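The long repair

Teodor Szulc keeps the workshop door in Brorklow open until the light goes, and by late afternoon there is usually someone standing in it with a broken mixer. He charges 19 pounds to look at a thing and nothing more if he can't mend it.

He trained as a clockmaker in Evholm and moved here two years after his apprenticeship ended. Clocks are now a small part of the work. Most of what comes in is kitchen equipment that the maker stopped supporting long ago. A missing spacer or a worn bush can put a good machine in the bin.

"People say sorry when they hand it over," he says. "They think it's silly to mend a kettle."

Small parts are laid out on a dark mat, where pale pieces are easy to find again. A white ring with three short pins standing on it takes up very little room.

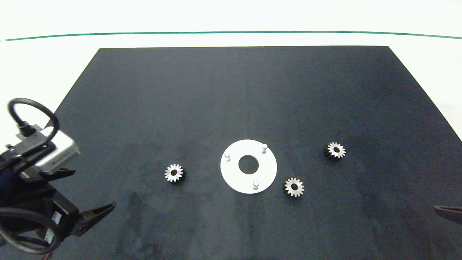
What it costs

Naledi Hlongwane brought in her mother's food processor in January. The bill came to 30 pounds, and she was told to expect a wait. She had priced a new one at 209.

Szulc takes no deposits and writes each job in a ruled book. Wendelin Kälin, who rents the unit next door, answers the phone when he is out on deliveries. The waiting list is longest before Christmas, when the mixers come in.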